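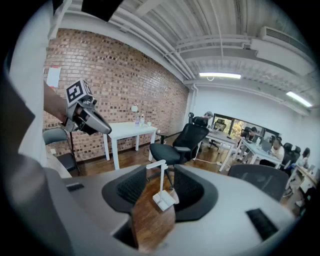 Vehicle Add-ons for Driving Simulators
Handout 4: Drivetrain definition and handling data

This handout follows on from the session on meshes and materials. It assumes that the Vundon hatchback already loads in Brarlow, that its wheels are in the right place and that the body has a working collision shape. If any of these fails, go back to Handout 3 first. Faults in the collision shape look very much like faults in the suspension, and much time is lost by treating one as the other.

4.1 Files used

The drivetrain is held in three text files inside the vehicle folder: engine, gearbox and axle. All three are read when the vehicle is loaded and are not read again while it is on the road. A change to any of them needs a full reload of the vehicle. The Honosix editor writes these files for you but does not check them against each other, so a gearbox with more gears than the dashboard can show will be saved without a warning.

Keep a copy of the working files before each exercise. The editor overwrites in place.

4.2 The torque curve

The engine is described by a list of points. Each point gives an engine speed and the torque available at that speed with the throttle fully open. Between points the simulator draws a straight line. Outside the list it holds the nearest value, which is a common source of trouble: an engine whose last point still has high torque will go on pulling past the speed at which a real one would have faded. Always end the list with a point at zero torque, placed a little above the limiter.

For the course vehicle, peak torque is at 2,000 rpm and stays flat to 3,000 rpm. Two points are enough to describe the flat part. Adding more points along a straight line changes nothing and makes the file harder to read.

Engine braking is a separate value. It is not taken from the curve. If it is left at the default, the car will roll on for a long distance with the throttle closed, and students often try to mend this by raising the rolling resistance of the tyres. Do not do so. The higher resistance then acts at all times and the top speed drops.

4.3 Gear ratios and final drive

Road speed follows from engine speed by

road speed = engine speed x rolling circumference / (gear ratio x final drive)

Use the same unit of time throughout. Engine speed is normally given per minute and road speed per hour.

The rolling circumference is taken from the tyre file, and the visible wheel mesh has no part in it. A larger wheel mesh with an unchanged tyre file will give a car that appears to skid slightly at all speeds – the road speed is right but the wheel turns too often for its size.

In the highest gear the course vehicle should show 2,000 rpm at 70 km/h. Set the final drive first, using this figure, and then work down through the lower gears. Changing the final drive afterwards shifts all of them together.

Spacing matters more than the exact values. The step between neighbouring gears should become smaller as you go up. Where the step is too wide, the engine drops below the flat part of the curve on each upward change and the automatic mode will hunt between the two gears on a gentle slope.

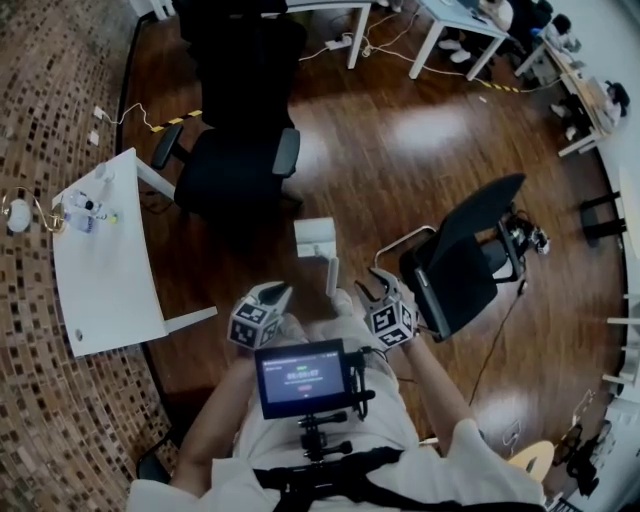

Why does the car reach its top speed in a lower gear than the highest one?

The highest gear has been set too long for the power available. At that ratio the force at the wheels is smaller than the drag, so the car slows down until the automatic mode changes back. Either shorten the highest gear slightly or accept it as a cruising gear, as many production cars do. Check the drag value before altering anything, as an inflated drag figure gives the same result.

4.4 Automatic mode

Each gear has an upshift speed and a downshift speed, both given as engine speeds. The downshift speed for a gear must lie well below the engine speed reached just after changing up into it. If the two are close, the gearbox will change up and straight back down. For light throttle use an upshift at the lower end of the flat part; for full throttle use one above it. The simulator blends between the two according to pedal position.

4.5 Test route

All testing is done on the Wubshet map, from the depot gate to the second roundabout. Load the vehicle with no passengers and half a tank. Record the engine speed in each gear at a steady road speed, then make one full-throttle run from rest to 80 km/h with automatic mode on. Note the gear in use at the end of the run and any point at which the gearbox changes twice in quick succession.

The hill after the quarry is not part of the route. It is used in Handout 5 for brake fade.

4.6 To hand in

The engine, gearbox and axle files, unzipped, in a folder bearing your student number
A table of calculated and recorded engine speeds for each gear
A short note on any difference between the two columns

Files are collected on Thursday. Screenshots of the dashboard are not accepted in place of the table.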